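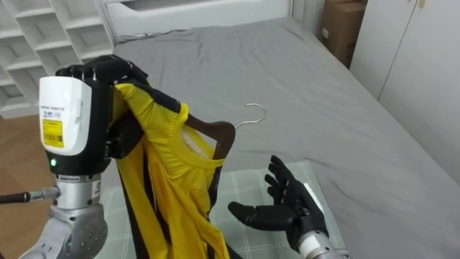
Nellbridge Robotics: Demonstration and Teleoperation Team

Nellbridge opens household task programme to outside partners

Garment handling leads the first set of 1519 recorded demonstrations

Nellbridge has announced that its household task programme, under which trained operators show two-armed robots how to carry out everyday chores, will be open to outside partners from March. The first set of recordings covers the handling of clothes, bedding and soft furnishings in furnished bedrooms, and contains 1519 complete demonstrations.

The programme rests on remote control. An operator wearing tracked gloves moves both of the robot's arms and all of its fingers, and the robot records the joint positions, the force at the wrist and the view from its head camera throughout. The recordings are then used to train a control model that attempts the same task without the operator.

Clothes on hangers were chosen as the opening subject after a review of the tasks on which earlier models had done poorly. A shirt or sports top changes shape each time it is lifted, and the hanger inside it does not. The hand that takes the weight must hold fabric and hanger together, while the second hand waits close by with its fingers open until it is needed. Operators are asked to keep both hands in view of the head camera for as long as the task allows, and to pause briefly before each change of grip.

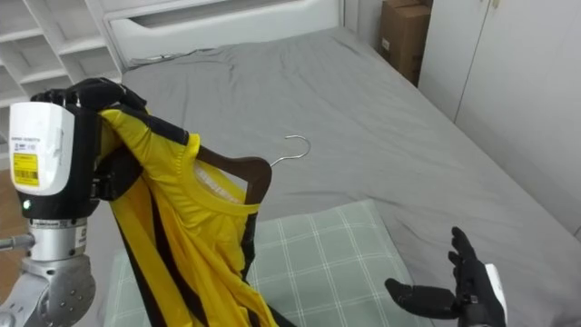
Issued by Anselmo Marulanda, Head of Operator Training, Nellbridge

Recording takes place at the company's Sawatzky site, where a number of rooms have been fitted out as ordinary bedrooms with beds, wardrobes and open shelving. Furniture and bedding are moved between sessions so that the models do not come to depend on a single layout. The garments in the set range from plain cotton shirts to shiny sports tops such as the yellow and black jersey, which stays on its dark wooden hanger while the left hand holds it up over the bed.

Glossy fabric has proved a useful test. It reflects light unevenly as it folds, and models trained only on matt cloth were often mistaken about where the edge of the garment lay. The training team has therefore increased the share of sportswear in the set, and 400 of the demonstrations now use garments of this type.

Anselmo Marulanda said: "A good demonstration is an unhurried one. Our operators learn to make each movement as they would wish to see it repeated, including the small corrections that a person makes with cloth and hardly notices. We keep those corrections in the recordings. A robot that has only been shown perfect grips has very little to go on when a shoulder seam slips."

New operators complete a course at Sawatzky before their recordings are accepted. The course begins with guiding the arms by hand, with the motors relaxed, so that the operator can feel the reach of each joint and the point at which the wrist will turn no further. Remote operation follows, first with rigid objects and then with cloth. Each recording is checked by a second operator, who may return it with notes or mark it as unsuitable for training.

Partners joining the programme will receive the garment set together with Dillari, the company's software for reviewing and labelling demonstrations. Dillari plays back the camera view beside the hand and wrist data, and allows a reviewer to mark the start and end of each grip. A smaller package, Hikitz, contains the operator course materials and may be requested separately by colleges and training providers.

Work on the second set is under way. It will cover hanging garments in a wardrobe, taking them off the hanger and folding them on the bed, and is planned to reach 3000 demonstrations. Partners may propose tasks for inclusion, provided that they can be carried out in a furnished room with the existing arms and hands.

Applications should be sent in writing to the Partner Office, Nellbridge, quoting reference 1363, with a short account of the applicant's work and the use to which the recordings would be put.

ENDS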